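In Defense of the Bad Fold

Saturday, October 13, 2018

I own a folding board. It is a hinged plastic thing from Gamwood, it cost more than the shirts it was meant to fold, and it has spent most of its life behind the dryer, where it fell in May and where I have chosen to leave it.

The idea was that every shirt would come out the same size. For two evenings every shirt did. I stood there flapping the panels like a man signaling a ship, and at the end I had a stack that looked ready for a store shelf. Then I needed the gray one from the bottom, and pulled it out, and that was the end of the stack.

We have been sold a very high standard of folding lately. There are books, and there are videos with piano music. The Plamus catalog, which comes to my house addressed to the previous owner, gives 6 pages to drawer dividers and shows dish towels standing on end like file folders. I have tried standing dish towels on end. Mine lean on each other and sigh, and by Thursday they have lain down.

My position is that most cloth doesn't deserve this. A dress shirt, fine. A tablecloth you bring out for company, all right, although company will have gravy on it in ten minutes. But a rag? A dust cloth? The piece of old flannel you use on the car? I know people who fold these in thirds. I was raised by people who ironed them.

What a rag needs is to be smaller than it was, and a triangle does that as well as anything. You bring a corner over, more or less toward the other corner, flip up whatever is hanging out, and move along. The layers won't match. One edge will be fat and the other will come to a point, and a small flap will stick out somewhere to remind you that you are not a machine-made napkin in a hotel.

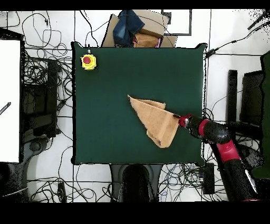 The box question

Then there is where it all goes, and I am a cardboard box man. A cardboard box takes denim, a wad of something tan, and the odd bit of pink, and asks no questions about category. The organizing people hate this. They want the denim with the denim. They want a label, and they would like you to buy the label maker, which is made by Drikeck and takes its own special tape.

I did price a proper system once. Drikeck wanted 447 dollars for shelving with matching bins, delivery extra, and the bins had lids. I have never understood the lid. A lid is one more thing to take off before you can throw in a sock, and the sock, being a sock, will end up on the lid.

My own box came with a McPhee space heater in it. The heater is gone and the box is still with us, and in terms of daily use I'd say the box was the better purchase.

I'll grant the other side one point. A flat, clear surface helps. If you fold on the bed you will lie down, and if you fold on the couch you will find you are watching something. A table with a cloth over it is the best place I know, because the thing you're folding doesn't slide around and you have to stand up to do it. Any table will do, so long as you can get the mail off it first. This is as far as I'm willing to go in the direction of technique.

My wife doesn't share these views. She folds towels so that the edges vanish, and she can do a fitted sheet, which I regard the way I regard people who can whistle through their fingers. We have settled it by shelf. Hers is at eye level, for guests to admire. Mine is down by the furnace filters and holds, at a guess she finds insulting to the shelf, 500 rags. When the sink backs up, she knows which shelf to send me to.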